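Rekora hand gripper, build gallery

Rekora is a hand-held gripper I have been building at home since June, with some of the machining done at the Nislow shared workshop. Most of the time lately has gone into cloth, so this page is mostly about the jaws and the fingertips. 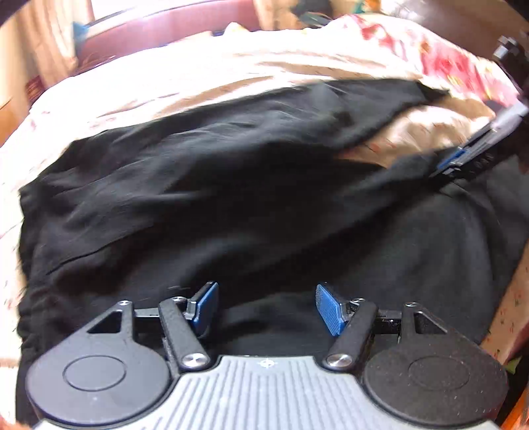 Cloth is harder than boxes or cups. The jaws have to come in low, catch a fold and close without pushing the whole piece away. I practice on whatever is in the house, usually dark clothes and blankets, and I do it in daylight.

Fingertips. The pads are blue with a fine crosshatched grip texture. The first set was smooth and let go of thin fabric. I cut 21 test pads before settling on this pattern.

Linkages. One black linkage per side, each with a triangular cutout and a diagonal bar on a round silver pivot screw. My early version had no cutouts and felt heavy at the front after a few minutes.

Body. Light gray, ribbed on top, with a small white crosshair near the front edge. I print it in one piece. The Gavier printer at the workshop takes most of a night to do it.

Slide. Short black rails and hinge blocks carry the jaws. The rails came from Makokha and were 63 mm long before I trimmed them. They get a drop of light oil every 100 cycles or so, more often when there is lint in them.

Wear. The bench jig has put roughly 3000 open and close cycles on the current linkages. One pivot worked a little loose and now has thread locker on it.

Still to do: a softer spring, a second set of pads for fleece, and a better way to get lint out of the hinge blocks. The drawings will go up when the spring is settled.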